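Additifs dans le pain de mie : vous regardez vraiment les étiquettes ?

Kika
Bonsoir à tous, je me suis mise à lire les étiquettes en février et depuis je passe un temps fou au rayon pain ! Celui que j'achetais depuis toujours contient du E471 et du E282. Faut-il s'en inquiéter, ou est-ce que je me monte la tête toute seule ? 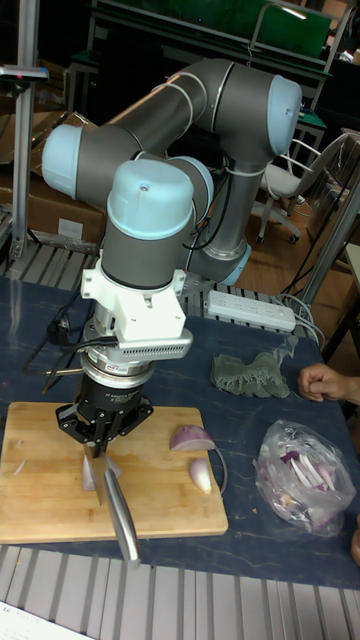

J'ai deux enfants qui en mangent tous les matins, alors forcément je me pose la question.

Sarantis
Bonsoir Kika, et bienvenue ! Le E282, c'est du propionate de calcium, un conservateur contre les moisissures. Il est autorisé, et à mon avis une tartine le matin ne mérite pas une nuit blanche — mais je comprends qu'on préfère s'en passer.

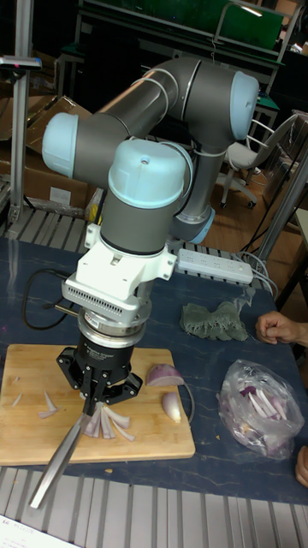 Club Rosora – Groupe Alimentation

Vandolent
Pas tout à fait d'accord, Sarantis. Autorisé, oui, mais quand on en retrouve dans le pain, les brioches et les gâteaux du goûter, ça finit par s'additionner. Chez nous on prend une miche au levain chez le boulanger, tranchée et congelée, et elle nous fait presque 5 jours.
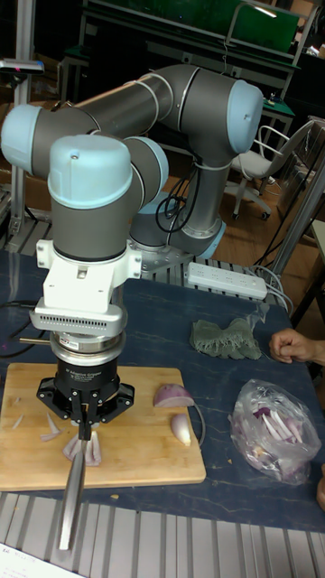
Club Rosora – Groupe Alimentation

Kika
Merci à tous les deux, vous êtes adorables ! Je vais essayer la miche congelée. Vous la passez directement au grille-pain ?

Vandolent
Oui, directement, sur position douce.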